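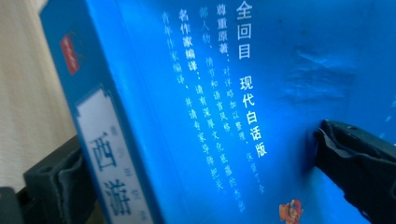 Datasets: Bibliography

Ding Loan Slips, release 2

Transcribed loan slips from the reading room at Lundumora, with one row per slip. The slips cover paperback and hardcover loans made before the room moved to electronic checkout. Reference works were not lent and do not appear.

The release holds 1437 rows in one file, slips.csv, plus a lookup table of titles, titles.csv. Both are UTF-8 with Unix line endings. Fields are separated by commas and quoted only where the value contains a comma or a quote mark.
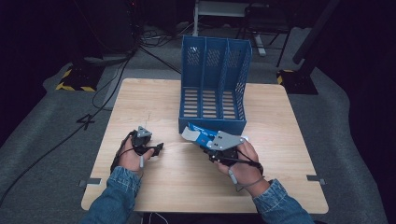 Morena Lo Presti

Last edited 4 Feb 2018. Transcription by Zixuan Hao and Sunita Gautam. Title matching by Jinlong Yao.

Fields in slips.csv

slip_id: integer, unique, assigned in the order of transcription. It carries no date information.
title_id: key into titles.csv. Blank if the title on the slip could not be read.
out_date: date of loan, YYYY-MM-DD. Day is set to 00 if only the month was stamped.
in_date: date of return, same format. Blank if no return stamp.
hand: A, B or C, for the clerk's handwriting. Assigned by eye.
note: free text, as written on the slip. Spelling is not corrected.

Borrower names and card numbers were left out at transcription and are not held anywhere in digital form. Please do not ask for them.

Fields in titles.csv

title_id: integer.
title: short title, without subtitle.
author: family name first. Corporate authors as printed.
year: year of the edition, not of first publication.
binding: p or h.

There are 668 titles. Different editions of one work have different title_id values, so counts by work need an extra grouping step. The script group_works.py does this by author and normalized title. It merges volumes of multi-volume works, which may or may not be what you want.

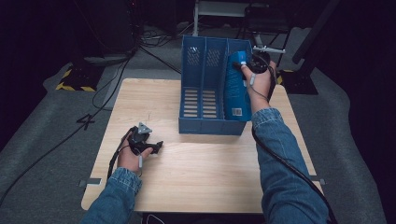
Known problems

Stamps in the May batch were set one year ahead for part of the month. Rows that could be checked against the shelf register were corrected and have "yr" at the start of the note field. The rest were left alone.

Hand B writes 1 and 7 alike. Some 200 rows are affected, mostly in out_date. Where in_date falls before out_date, this is the likely cause. Do not drop these rows without looking at them; the return stamp is usually good.

Renewals were recorded in two ways. Hands A and C crossed out the old date and stamped a new one on the same slip. Hand B started a new slip. Loan lengths are therefore not comparable between hands until the B slips are joined. A join on title_id and matching dates recovers most of them.

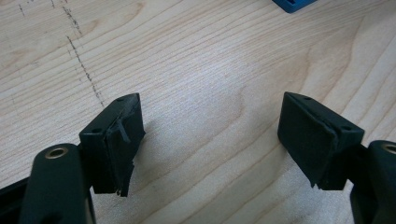
It fails where the reading room held more than one copy, as copy numbers were not written on slips until late in the series. For those titles the join returns every possible pair and the choice is left to the user.

Loading

The files open in any spreadsheet, but dates with day 00 will be turned into text or dropped. Read out_date and in_date as strings and convert afterward. The Fludavier import template handles this; older versions of the template expect a semicolon.

Changes from release 1

Added hand column.
Split titles into a separate file.
Removed duplicate rows from the second box, which had been typed twice.
slip_id values were not reused.

Corrections go to Shaohua Yu, with the slip_id and the field name.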